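From: Socorro Grajales
To: moner-users
Date: 2019-03-23
Subject: Re: [moner-users] segmenter drops chains

Ridwan Oei wrote:
> With the July checkpoint the segmenter merges a thin chain with
> whatever it is lying on. 913 frames in, the mask is gone and the
> planner reports "no target". Is this the depth filter or the model?

It's the depth filter. The default minimum height is 15 mm, and a necklace lying flat never gets that high. Set min_height to zero and let the color branch decide. On our jewelry sorting set that brought the masks back in 22 of 55 episodes.

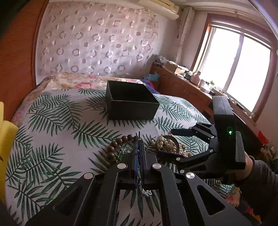

The rest are harder. A printed bedspread gives the color branch a lot of false edges, and a tangled chain comes out as several short pieces. I have a patch that joins pieces before they go to the grasp planner — it works on bead strands, less well on fine silver chain. It's in the Honance branch, file merge_masks.py.

Two things to check before you try it. The two grippers need separate calibration files, and the planner must be restarted after you change min_height. It does not reread the config.

Can you send me the log from your failed run? Only the perception part.

Socorro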